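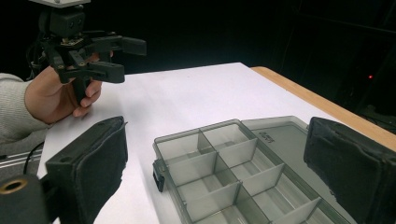 Start with the floor next time, one reply to the last checklist said, and leave the rims for after. Kids get hurt on the floor every week of the season and the list has us looking up at the ceiling for the first half hour. The reply also asked for a comments line under each item, so that a "fair" mark says what was fair about it.

Both changes are made in this version. The order is now floor, walls, baskets, seating, table, exits, medical.

AKWOOD GYM — YOUTH BASKETBALL PRE-SEASON SAFETY CHECK
Clernberg Youth Basketball
Last updated: 1/10/18

Marks: OK / FAIR / FIX / CLOSE. FIX means play can go on but the work has to be done before the next home date. CLOSE means that area is not used until it has been looked at again.

1. PLAYING FLOOR

1.1 Surface clean, no grit or film — FAIR
Comment: Dust along the east baseline, heavier under the bleacher lip. The floor was mopped with Fulel the night before and the center was fine. The mop does not get under the lip. Use a hand broom there first.

1.2 No raised boards, gaps or splinters — FIX
Comment: One raised board end near the left corner at the stage end, inside the three-point line. You can feel it through a sneaker. Taped for now. Tape is not a repair and will peel by the second practice.

1.3 No wet spots or signs of leaks — OK
Comment: Old stain by the west door is dry. Look again after a thaw.

1.4 Lines visible, old tape removed — FAIR
Comment: Volleyball tape left down across the lane. Pull it up slowly; the last time it took finish with it.

1.5 Floor plates flush and covered — OK
Comment: Covers sit tight. No rattle when stepped on.

2. WALLS AND RUNOFF

2.1 Wall pads in place behind both baselines — FIX
Comment: Stage end is good. At the door end the bottom strip has come loose on the pad to the right of the basket and the pad swings out when pushed. A player who slides into it will go under it. Needs new hook strip, full width.

2.2 Pads not split or hard — FAIR
Comment: Small split in the vinyl at the stage end, foam still soft. Patch it before somebody picks at it.

2.3 Nothing stored inside the runoff — CLOSE on arrival, OK on leaving
Comment: Folded chairs and a ball cart against the baseline wall at the door end. Moved to the storage room. This was the same last season. The chairs come back after every evening meeting, so whoever opens the gym has to look each time and not trust last week's sheet.

2.4 Drinking fountain area — OK
Comment: Guard rail tight. Mat underneath lies flat.

3. BASKETS

3.1 Rims level and at 10 feet — OK
Comment: Measured at the front and the back of both main rims. Side baskets were measured at the front only. The side baskets are lowered for the younger group and have to be put back up by whoever lowered them.

3.2 Rim bolts tight — FIX
Comment: Two bolts at the door end turned by hand. Snugged with a wrench. They need lock washers, or they will be loose again by the end of the month.

3.3 Breakaway action smooth — OK
Comment: Both rims return without sticking.

3.4 Nets sound, no torn loops — FAIR
Comment: Stage end net has a torn loop on the back side. A finger can catch in it. New nets are in the storage room, top shelf.

3.5 Backboard padding along the bottom edge — OK
Comment: Glued edge is holding. Corners good.

3.6 Winch, cable and safety strap on folding baskets — OK
Comment: No frayed strands seen from the lift. Key stays with the gym office. No player under a basket while it is moving, and that includes the ones waiting for the next practice.

4. SEATING

4.1 Bleachers lock open — OK
Comment: All sections locked. Walked every row.

4.2 End rails fitted — FIX
Comment: Rail missing on the section nearest the scorer's table. It was found behind the stage curtain. The pin is gone. Section roped off until there is a pin.

4.3 Seat boards, no cracks or exposed bolt heads — FAIR
Comment: One cap missing on the third row, middle section. Enough to tear pants or a leg.

4.4 Posted number matches the seating — FIX
Comment: The sign by the door says 190. The seating plan says 187. The sign was not changed when the three places by the ramp were taken out. The lower number applies until the sign is replaced — door crew to be told.

4.5 Aisles clear — OK
Comment: Strollers are the problem on game mornings. There is room for them in the hallway past the trophy case. 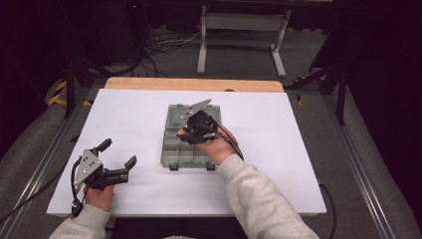

Compartment box on the white board.

5. SCORER'S TABLE AND POWER

5.1 Table set back from the sideline — FAIR
Comment: Table legs were close enough to trip a substitute checking in. Moved back to the mark. The mark is worn and should be repainted.

5.2 Front pad on table — OK
Comment: Straps good.

5.3 Cords covered and taped — FIX
Comment: The Jurčo scoreboard controller runs on a cord across the walkway to the wall outlet. The rubber cover only reaches part of the way. Get a longer cover or move the table to the other outlet. Moving the table costs nothing and should be tried first.

5.4 Scoreboard and horn working — OK
Comment: Horn is loud at the bench end. Home bench has asked for it to be turned down. It can be, a little, but the far corner of the court still has to hear it.

5.5 Shot clocks secured — OK
Comment: Not in use for this age group. Left mounted. Brackets checked anyway.

6. DOORS AND EXITS

6.1 Exit doors open from inside without a key — OK
Comment: All pushed. West door is stiff at the bottom but opens.

6.2 Exit signs lit — FIX
Comment: Sign over the stage side door is out. Bulb or battery, not known yet.

6.3 Outside steps and walk clear of ice — FAIR
Comment: Main walk salted. Back steps were not. If the back door is an exit, the back steps get salted too.

6.4 Emergency lights tested — OK
Comment: Test button held down on each one. All came on.

7. MEDICAL AND WEATHER

7.1 First aid kit stocked and in date — FAIR
Comment: Low on elastic wrap. Cold packs are fine. Two rolls of athletic tape had dried out and were thrown away.

7.2 AED reachable during all practices — FIX
Comment: The unit is in the hallway cabinet and the light is green. The hallway gate is pulled shut after office hours, with late practice still going on. The gate stays open until the last team is out, or the unit comes into the gym. This needs to be settled before the next late practice.

7.3 Emergency contact sheets at the table — FAIR
Comment: Sheets for 2 of the 3 age groups. The third is on a coach's phone. Paper copy wanted.

7.4 Gym temperature — OK
Comment: Cool at warm-up, comfortable later. No doors propped open.

RESULT

Gym may be used for practice. The bleacher section by the scorer's table stays roped off. Home games wait on 2.1, 4.2, 6.2 and 7.2.

Items marked FIX are to be looked at again by the end of January by a person who did not do the first check. Write the second mark beside the first one and leave the first one readable.

Blank copies are in the folder on the inside of the storage room door. Completed copies go to the gym office.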